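## 4. Changing the task between two trials

In the Sundo study we compare two methods of teaching, and both must see the same table. Please follow the steps in the written order — the result depends on it more than on the speed of the operator.

1. Open the trial sheet and read the name of the next task.
2. Bring the arm to a stop before you reach over the table.
3. Exchange the objects by hand. The dish rack and the lint roller belong to different tasks and each has its own sheet.
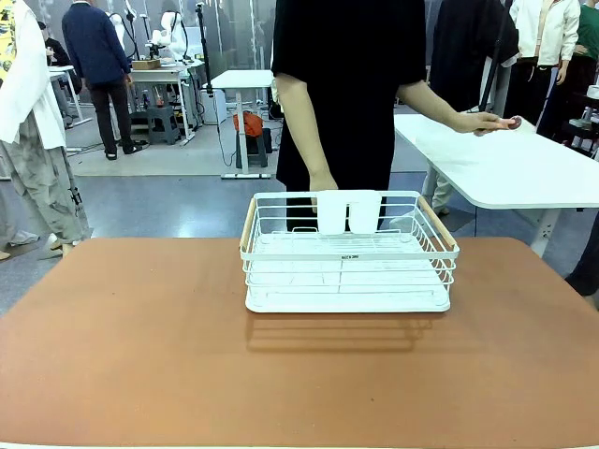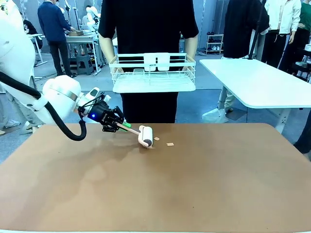 4. Write the trial number in the log. Trials that were stopped early keep their number.

**Caution:** Do not pull the roller out of closed fingers. Use the release command first.

### 4.1 Which trials are counted

The result in the report uses 133 trials. A trial is counted only if the starting position was checked by two persons. If you are not sure, mark it "open" and ask Byung-chul Yoo — he decides before the training of the model begins.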